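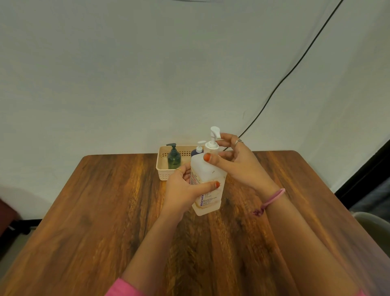

Prop shop notebook, Starkari season three, 11/6/19

Sides for the new character came over from Tronine first thing. She is now a harbor surveyor and no longer a radio operator, so the radio pack is out and the survey kit is in. Scripts for the first two episodes are still in draft. The breakdown we did last week is good for the bar and the ferry office and not much else.

Outstanding from yesterday: lighthouse log, hero compass, town signs for Pladach. Notes on each below.

Lighthouse log

The log gets opened on camera in the first episode and then handed around for most of the season, so we need a hero, a double that can go in the water, and one that can be burned if the burning scene stays in. The writers have not decided on that. I am making all three now. Matching a burned book to a clean one in the spring was no fun last time.

Covers: dark green book cloth over board. The first cover I did was too new. Sanded the corners through to the board, then rubbed in brown wax and wiped it back with a rag. Better. The spine still looked like a new spine, so I bent it open and shut over the bench edge until it creased on its own. That worked better than any of the fake creases I cut.

Pages: tea stain on the first batch came out too orange under the set lights. Coffee, thinned well down, is closer to what the camera wants. Dried flat between screens overnight. The ones dried on the line curled and are only good as loose pages for the desk drawer.

Handwriting: the keeper's hand from season two is the reference. Scans are in the shared folder under the character's name. Watch the sevens, which are crossed in some episodes and plain in others. Fans caught it. I am crossing all of them from here on and script supervision has agreed.

The entry the camera lands on is page 1177. Yes, that is a silly number for a book this thick. It is a line of dialogue and it is staying. To make it look possible I am numbering the visible pages only and treating the book as the last volume of a run, with the numbers carrying over from the earlier ones. There is now a "Vol." label on the spine with the numeral rubbed away. If anyone asks, the earlier volumes are on the shelf behind the stove, and set dressing knows to put some there.

Hero compass

Came back from Ntuli with the new glass. Glass is fine. The needle still drifts toward the battery pack of the wireless mic when the actor wears it on the belt, and that was the whole complaint. Tried it on the bench with one of the old packs from sound: same drift.

Options are a dead needle glued at a fixed heading for wides, or a needle on a thread that we turn from below for the close-up. The close-up is the moment when the needle swings to point at her, so it has to move. Built a rough version with a drinking straw for the shaft and it turned smoothly enough to be worth doing right. Brass tube is on order. The base of the case has to be opened up to take it, so that case becomes the close-up case and will never shut flat again. Marked it on the inside of the lid with tape.

For the wides, the dead needle. Which heading? The script says north-northwest in one scene and "out to sea" in the next, and from the dock at Pladach those are not the same direction. Sent a question to the writers' office. Until they answer I am leaving the needle loose in its envelope.

Town signs

The season two signs came out of storage in worse shape than expected. The ferry sign has water in the plywood and the face is lifting along the bottom. I can glue and clamp it, but the paint will not survive, so it is really a new sign. The bakery sign is fine. The hardware store sign is fine except that the store burned down in the finale, so it needs a scorched twin, and the clean one goes back on the rack for flashbacks.

"Welcome to Pladach" has the population on it. The finale killed or removed a fair number of townspeople and there was a long email chain over whether the number should go down. Answer from Tronine: it goes down, and somebody in the first episode is seen repainting it. So the number panel has to come off as a separate piece. Old number stays readable under the fresh paint. I will cut the panel from the same stock and fix it with hidden screws so the actor can work on it off the post if they want that.

Color note for whoever paints: the blue on this sign is not the blue in the binder. The binder page is from season one, before the sign was redone. Match to the sign itself, on the back edge where the sun never got to it.

Paper goods

Ordered around 300 sheets of the cream stock for newspapers, ferry tickets, and missing-person flyers. The flyer needs a cleared photo before anything can be printed. We have the actor's picture from the season two flyer, but the hair is different now and the flyer is meant to be recent. Costume is doing camera tests and will send one from those.

Ferry tickets: the old perforating wheel skips. Ran it along the steel rule and got a broken line, then a solid tear. Used the sewing machine with no thread and a big needle, and the tickets tear nicely. Keep doing that. Somebody please put the needle back in the tin afterward, in the slot marked paper only.

Headline for the newspaper is not approved. Body copy is last year's body copy with the names swapped, which is fine as long as the camera stays off it. Last year it did not stay off it, and a recap site printed the full text of the fish auction column. I rewrote the second column so that it at least mentions the storm.

Survey kit

New work, nothing started. She carries it in nearly every scene, and the notes call her careful with her tools and careless with everything else. So the instruments should look cleaned and the case should look kicked down a flight of stairs. Want a case with a real latch. The line "You hear it before you see her" is in the character notes and the latch is the obvious sound. Sound will probably replace it anyway, but the actor should have something to snap.

Level and tripod: rent from Ntuli if they have something old enough. The show is set in the present, but everything in Pladach is a few decades behind and a digital unit would look wrong on that dock. The field book can come out of the same green cloth as the log. No, check that first — two green books on one table will confuse people. Make the field book orange or tan.

Open

Heading for the compass, from the writers.

Is the burning scene in or out.

Photo for the flyer.

Whether the surveyor is left-handed. The actor is, the sides have her signing with her right, and the pencil loop on the field book goes on one side or the other. I have held off sewing it.

Ferry sign plywood to be cut in the morning, before the paint bench gets taken over by set dressing.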